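Gallery: Fruit and Tableware, Summer Table Settings

Mwanahawa Chege and Chibuzor Wike set out the tables for the Wivuma open house in June. The plates and cloths came from the house cupboards, and the fruit was bought the day before at Buleo. Each table had its own cloth, and most of the fruit was served whole.

The long plates were the most used pieces of the weekend. They take up less room than a round bowl and leave space on both sides for cups. Mwanahawa likes to put the larger fruit toward the middle and the small citrus at the ends. The cloths were washed at home and put out without ironing.

Most of these plates go back into storage until next year. Anyone who wants to borrow a set for a family lunch can ask Chibuzor at the Zornine desk. Please return them clean and dry, in the box they came in.

Striped cloth, long white plate
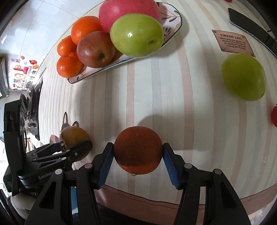
Apples, an orange and small mandarins on the white plate with the dark rim and leaf sprigs. The cloth is cream with beige, pale pink and greyish stripes.

Page updated August 15, 2024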